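Why Does Marker Wipe Off a Whiteboard?

Whiteboards! There's one in your classroom. Maybe a little one at home too, the kind you hold on your lap. You draw a cat, you don't like the cat, you wipe the cat. Gone. Try that with a crayon on the wall. (Don't.)

So what's going on?

First, the board. It's super smooth. Paper looks smooth but it's really a messy tangle of tiny fibers, with gaps all over. Ink runs down into the gaps and stays put. A whiteboard has a hard shiny coating with hardly any gaps. Ink has nowhere to go. It just sits on top.

Second, the ink. Three main parts:

Color. Tiny colored bits called pigment.

Runny stuff. Often a kind of alcohol. It drys up into the air fast, that's the smell.

Slippery stuff. Oily or waxy. This is the secret part! It gets in between the color and the board so the color can't grab on.
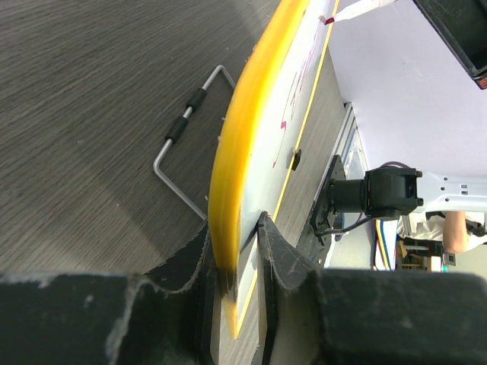
Now the wiping. Runny stuff is gone, so what's left is a thin dry skin of color lying on a slippery layer. Push it with a cloth and off it comes. Look at the cloth after. All that color had to go somewhere.

Wipe too soon and you get a smear, becuase the ink is still wet. Wait a few seconds. Count to five.

What about permanent marker? No slippery stuff. It has a sticky kind of glue in it instead, called resin, and that holds on tight. Oops. A grown-up can usually fix it with rubbing alcohol.

And old drawings? Leave one up from September till spring and it gets stubborn. Trick: go over it with fresh marker, then wipe right away. The new wet ink loosens the old.

Try it! Draw one line each on a whiteboard, a piece of paper and a glass jar (ask first about the jar). Wait while you count to 21. Wipe all three with a dry cloth. Which ones came off? Which one didn't? Feel the three things with your finger and see if you can guess why.

Caps back on when you're done. Push till it clicks. Runny stuff escapes out of the tip too, and then no more cats.

Penia Kids Science Page, May 13, 2024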